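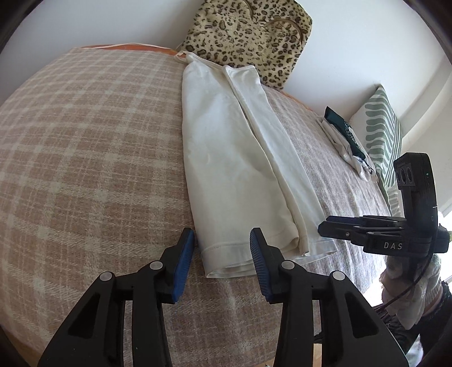
*Fig. 4. Long white garment folded lengthwise on the bed.*

# 3. Setting Up the Moura Steam Cabinet

Revision 02/12/2019. Text by Valentin Tudose for Granora Home Appliances. Replaces the November sheet, which had the door opening into the wall.

Section 2 covered unpacking. If you are still surrounded by foam, go back and finish. There are two bags of hardware, and the smaller one is taped inside the lid of the water tank, a decision made before my time.

## 3.1 Choosing a spot

The cabinet stands 1456 mm high and weighs 85 lb empty. You will want to put it where it is going to stay.

1. Pick a level floor. Tile, wood and vinyl are all fine. Thick carpet is allowed if you use the wide feet from the larger hardware bag.
2. Leave a hand's width behind the cabinet and on the hinge side.
3. Check that the door can open all the way. Do this with the door, please, and a tape measure. People tend to do it by squinting.
4. Check that there is a wall outlet within reach of the cord. The cord is six feet long and does not stretch.

**Caution:** The Moura draws 2000 watts while making steam. Plug it straight into a grounded wall outlet. Do not use an extension cord or a power strip, including the expensive one you are thinking of. Don't share the circuit with a space heater or a hair dryer either, unless you enjoy visiting the breaker panel.

**Note:** The cabinet can go in a bedroom, a hallway or a laundry room. It can't go in a bathroom with a shower, on a porch, or in a closet with the closet door shut.

## 3.2 Leveling

1. With a helper, walk the cabinet into place. Tip it no farther than you need to.
2. Set a level on the top panel, front to back.
3. Turn the front feet with the flat wrench. Clockwise raises the corner, counterclockwise lowers it.
4. Repeat from side to side.
5. Go back and check front to back again, as it will have changed.
6. Tighten the lock nuts against the base.

A cabinet that leans forward will drip on the floor. One that leans backward will hold water in the drip channel, where it will develop a smell and then a following.

## 3.3 Fitting the wall strap

The strap is required in homes with small children, and strongly suggested in homes with large ones.

1. Find a stud. The plug for plain drywall that came with your bookshelf is no substitute.
2. Mark the wall level with the slot at the top rear of the cabinet.
3. Drill a pilot hole and drive the long screw through the bracket.
4. Feed the strap through the slot and pull until there is no slack.
5. Close the buckle. It should click. If it crunches, you have it upside down.

## 3.4 Filling the fresh water tank

There are 2 tanks at the bottom of the cabinet. The left one, with the blue cap, takes fresh water. The right one, with the gray cap, collects waste. The tanks are the same shape and will fit in each other's places perfectly well, for which we can only apologize.

1. Pull the fresh tank straight out by its handle.
2. Open the cap and fill to the MAX line with cold tap water.
3. Close the cap and wipe the outside of the tank.
4. Slide it back in until it stops. Give it one more push.

Use distilled water if your kettle has a crust in it. Do not add vinegar, perfume, fabric softener, lavender drops or anything from a bottle with a leaf on the label. The steam generator was built for water and has no interest in your other ideas. Damage from additives is not covered by the warranty, and the service people can smell it.

## 3.5 First run (empty)

Run the cabinet once with nothing inside. It takes longer than you'd like.

1. Remove the cardboard spacer from behind the hanging rail.
2. Take out the instruction card, the hangers and the free sample sachet, if you got one.
3. Close the door and press the power key.
4. Hold **Rinse** until the light blinks, then let go.
5. Leave the door shut until the light goes off.
6. Empty the waste tank.

There may be a warm plastic odor on this run. It is normal, and should be gone by the second. If it's still there by the fourth, call us.

**Caution:** Steam is hot even when you can't see it. Stand to the side when opening the door during or just after a cycle. Your glasses will fog regardless.

## 3.6 Hanging a first load

Start small. The rail will take more hangers than the steam can deal with, and a packed cabinet turns out the same clothes, only damper.

1. Read the care label. If it says no steam, believe it.
2. Empty the pockets. Tissues are the usual problem, lip balm the memorable one.
3. Close the top button or the zipper.
4. Hang each item with the shoulders square on the hanger.
5. Leave a gap on both sides. Sleeves shouldn't touch the cabinet wall.
6. For trousers, use the clip bar and hang them by the cuffs.

Long garments need a little planning. Anything that would puddle on the cabinet floor should be folded once over the padded crossbar, with tissue paper in the fold if the fabric marks easily. Lay it out flat first and straighten the seams by hand. Steam relaxes a crease that's already there, but it will also take a sleeve you trapped in a bad position and make a proper job of it.

**Do not put in the cabinet:** leather, suede, fur, waxed jackets, anything with glued-on trim, candles, or wet laundry straight from the washer. The Moura is not a dryer. There is a dryer program, named **Dry**, but it's meant for clothes that are slightly damp from steaming. We argued about the name for a long time and lost.

## 3.7 Choosing a program

| Program | Good for | Remarks |
|---|---|---|
| Refresh | Shirts, knits, a coat that went to a restaurant | Start here |
| Crease | Cotton and linen | Linen will improve. It won't become something else |
| Gentle | Wool, silk blends | Check the label twice |
| Dry | Items damp from a steam cycle | See the complaint in 3.6 |
| Rinse | The cabinet itself | Empty cabinet only |

Press **Program** to move down the list and **Start** to begin. To stop early, hold **Start**. There's no Stop key; the panel designers felt it spoiled the symmetry.

Let clothes hang with the door open for a few minutes after the light goes off. Putting them on straight away is possible and mildly unpleasant.

## 3.8 Pairing with the Ludo app

This step is optional. The cabinet does everything it can do without a phone, apart from telling your phone that it has finished.

1. Install Ludo and make an account.
2. Turn on Bluetooth.
3. Hold **Program** and **Start** together until the panel beeps.
4. Select *Moura* in the list. If your neighbor also owns one, you'll see both. Choose wisely.
5. Accept the update, if offered, and leave the cabinet switched on until it's installed.

Notifications are on by default. You can turn them off under *Settings – Cabinet – Messages – Other*, and again under *Tips*, which is separate.

## 3.9 If something seems wrong already

**The panel is dark.** Check the outlet with a lamp. Then check that the door is fully closed.

**The tank light is on and the tank is full.** Take the tank out and push it back in harder than feels polite.

**Water on the floor.** Switch off at the wall, mop up, and repeat 3.2. If the floor is level and the water comes back, look for a pinched seal along the bottom of the door.

**The cabinet hums when idle.** The fan runs on for a while after each cycle. If it hums all night, unplug it and call.

**Clothes come out wetter than they went in.** Too many items, or **Rinse** was selected. We have all done it.

**The door won't stay shut.** Look for a hanger hook sticking out past the rail. The Zaltetti hangers sold as an accessory have a short neck and clear the door. Most hotel hangers don't, wherever yours came from.

Have the serial number ready when you call. It's on the silver plate at the back, just behind the wall strap you fitted in 3.3, so write it down before you push the cabinet into place.

Cleaning and descaling are in Section 4.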